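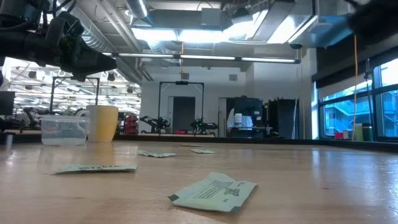

Best way to keep small paper slips in a tub?

Posted by Pekel

I have a stack of little pale green paper slips that live in a clear plastic tub on a wooden table. I say live. Most of the time they're all over the tabletop. They don't stack, they go in crumpled and take up twice the room, and the table is glossy enough that one lying flat is a pain to pick up. Flatten them first, or give in and buy a bigger tub? Lid or no lid?

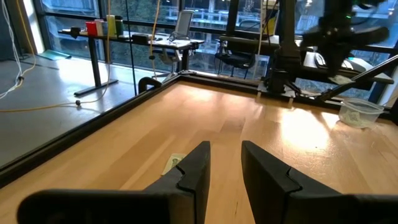
Sustico
9 replies to this topic

Flatten them. Put them under a heavy book overnight, then stand them on edge in the tub like index cards. I did 100 old raffle tickets this way in May and they stayed put. For picking up, slide the slip to the edge of the table and pinch it there. Fingernails on a polished top will only add to the scratches.

A lid is fine if you're the sort who puts lids back.

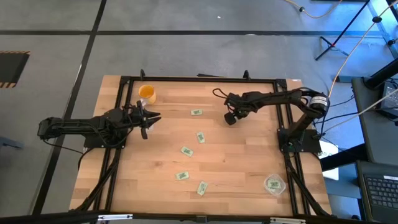
Quezada
1472 points

Bigger tub. Life is short.

Kikalano
New member

Agree with the book, though mine needed two nights. Also move the mug further off before you start. I lost 13 perfectly good vouchers to tea and the shop wouldn't take them, even ironed.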